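The Salt Road is a novel by Dorothy Kettle, first published by the small house of Gosling, and it is the book for which she is still best remembered. It follows two sisters who inherit their father's ferry at Lotgate, a made-up estuary town, and who then spend the better part of their lives failing to agree about what ought to be done with it.

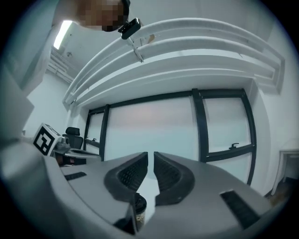
Maintained by the Modern Fiction Group, Mamard Readers' Library

Background

Kettle began the story as a short piece about a ferryman and his dog, and for a long while she seems to have had no idea that it would grow into anything bigger. The dog survives in the finished novel, where he is called Andidum (after a word the younger sister mutters in her sleep), and many readers will tell you that he gets the best chapter. The first printing was a modest 3,000 copies, with a plain blue jacket that the author is said to have disliked very much indeed.

Plot

The book opens in February, with the river half frozen and the funeral party stuck on the wrong bank. Hester, the elder sister, wants to sell the ferry and move inland; Maud wants to keep it running, though she has never much cared for boats. From there the story wanders back and forth through the years, taking in a flood, a broken engagement, the building of the bridge and a long quarrel over a kitchen dresser, before coming home again to the landing stage.

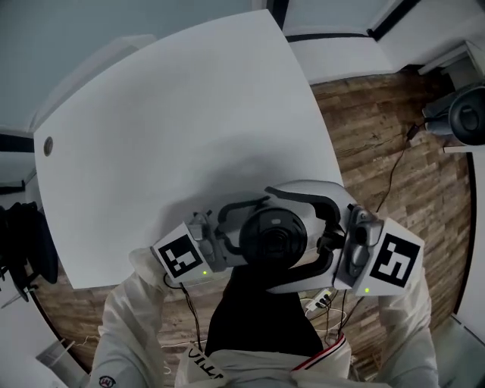 White desk top with cable grommet, and a hand-held gripper.

Style and reception

The novel is told in two voices, Hester's in the odd chapters and Maud's in the even ones, and a good deal of the pleasure lies in hearing the same supper or the same thunderstorm told quite differently. Early reviewers were kind but a little puzzled, and several thought the middle section went on too long. The critic Radu Jitaru, who later wrote the foreword to the second edition, took the opposite view and called the dresser quarrel "the warmest forty pages of bad temper I know".

Later editions

The second edition restored two short chapters that had been dropped from the first, both of them Maud's. It also added a hand-drawn map of the estuary, on which the bridge is in the wrong place.

Page last revised Apr 14, 2026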